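On the Care of Coasters and the Coffee Table

The review of household surfaces that began in this space in October has now reached the coffee corner. Readers of the earlier installments will recall that the kitchen drawers required an entire evening. It was expected that the coffee corner would require much less. Work commenced at 3 in the afternoon and was concluded after almost 60 minutes, exclusive of a pause for refreshment.

The household maintains a mixed collection of coasters, acquired over many years and under no particular policy. Cork and woven coasters are in general use. The flower-shaped ones were purchased at the Cheetham spring market and are reserved, in principle, for guests. In practice they are used by all parties, and their condition reflects this. A pale silicone surface does not conceal dust, and a raised border gives specks a place to settle. 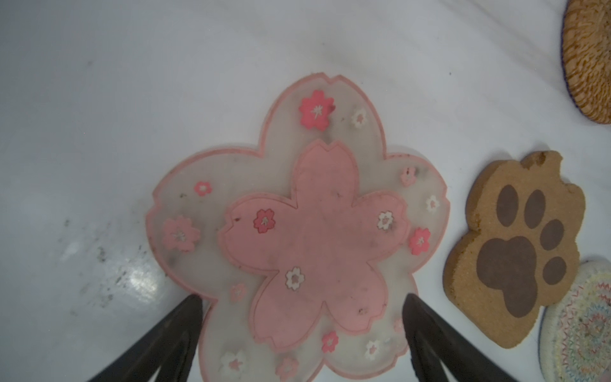

The cherry blossom coaster, with dust and specks.

The following procedure has been adopted for silicone. The coaster is placed in a bowl of warm water with a small quantity of dish soap and left to soak. A soft toothbrush is then worked along the edges of the petals and around each of the small flowers. Scouring pads are not permitted. The coaster is rinsed and stood on its edge in the dish rack until dry. Cork and woven coasters are not to be soaked under any circumstances; they are brushed, wiped with a barely damp cloth, and returned to service the following morning. An earlier cork set from Nillen was lost through failure to observe this rule, and the author accepts full responsibility.

The tabletop should be attended to before the coasters are put back. Crumbs are to be swept into the hand or a dustpan first, as a wet cloth merely spreads them. Scuffs may be treated with baking soda on a damp sponge, applied lightly.

Cups form the final part of the review. A trail of coffee down the inside wall, together with fine grounds at the bottom, should be rinsed at the earliest opportunity. Stains that have been allowed to set will generally respond to a paste of baking soda and water. 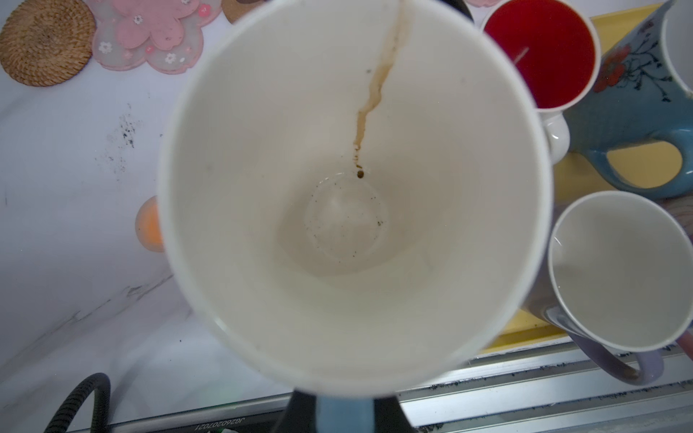
Pauline Garside writes that she has given up on baking soda for coffee marks and uses plain table salt on half a lemon, rubbed in and left while she does the rest of the dishes. She adds that the grounds should go into the compost, as her sink has been blocked by them before.

The recommendation concerning lemon has been noted and will be tested on the older cups. The next installment will address the shelf above the kettle.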